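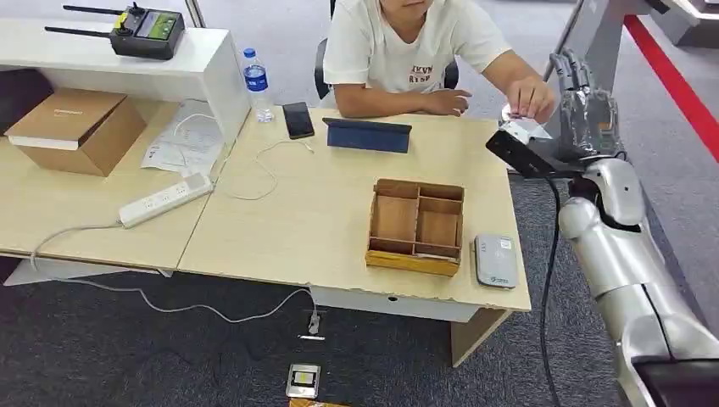

How to Set Up a Shared Desk at Work

A shared desk gets used by more people in a week than most desks see in a year. If it is set up for one person, everyone else ends up hunching over it or spending the first part of the morning moving things. These steps cover a basic desk with a height-adjustable chair and one monitor. Allow an hour the first time.

What you need

A tape measure
A screwdriver, if the desk legs are adjustable
A monitor arm or a stand with height adjustment
Hook-and-loop cable ties
A roll of colored tape
A damp cloth

Step 1: Clear and wipe the desk

Take everything off, including the monitor. Wipe the top, then the front edge where forearms rest. Let it dry before you put anything back.

Step 2: Level the desk

Press down on each corner in turn. If one rocks, turn the foot under it until it sits firmly. On the Porkow frames the feet are threaded and can be turned by hand once the weight is off them. Older Narside desks need the screwdriver.

Step 3: Set the chair range

Raise the chair to its highest point, sit down, and check that your knees clear the underside of the desk. Then lower it all the way and check that you can still reach the desktop comfortably. If the armrests hit the desk before you get close enough to work, drop them or take them off. Put a strip of tape on the chair base with the model name so people can look up the controls.

Shorter users will need a footrest. Store it under the desk against the back panel.

Step 4: Place the monitor

Mount the arm at the center of the back edge. Clamp it tight, then check it again after a day, as some desktops compress a little. The top of the screen should move from just below eye level for your shortest user to just below eye level for your tallest. If the arm won't go that low, use a shorter post. Petura sells one separately.

Seated distance should be an arm's length. Leave 300 mm of slack in the display cable so the arm can swing without pulling on the port.

Step 5: Run the cables

Run power down one back leg and data down the other. Tie them every hand's width. Don't use zip ties, which have to be cut whenever something changes. Fix the power strip under the desktop with its switch facing the front.

If you are using the Naqvi cable tray, fit it before the power strip. It takes 14 screws and you will need to lie on the floor to reach the back row.

Step 6: Mark the positions

Use the tape to mark where the keyboard and mouse go when the desk is not in use. One small corner mark for each is enough. People can move them during the day and put them back before they leave.

Step 7: Leave a setup card

Write down the chair levers, the monitor arm adjustment, and where the footrest is kept. Keep it to one side of a card and tape it inside the drawer or under the monitor.

Common problems

Monitor sinks during the day: tighten the tension bolt on the lower joint a quarter turn at a time.

Chair drops when someone sits down: the gas cylinder is worn. Replace it.

Glare on the screen: turn the desk so the window is to one side. Tilting the screen helps a little, but the angle gets lost when the next person adjusts it.

Recheck the clamp and the feet every three months.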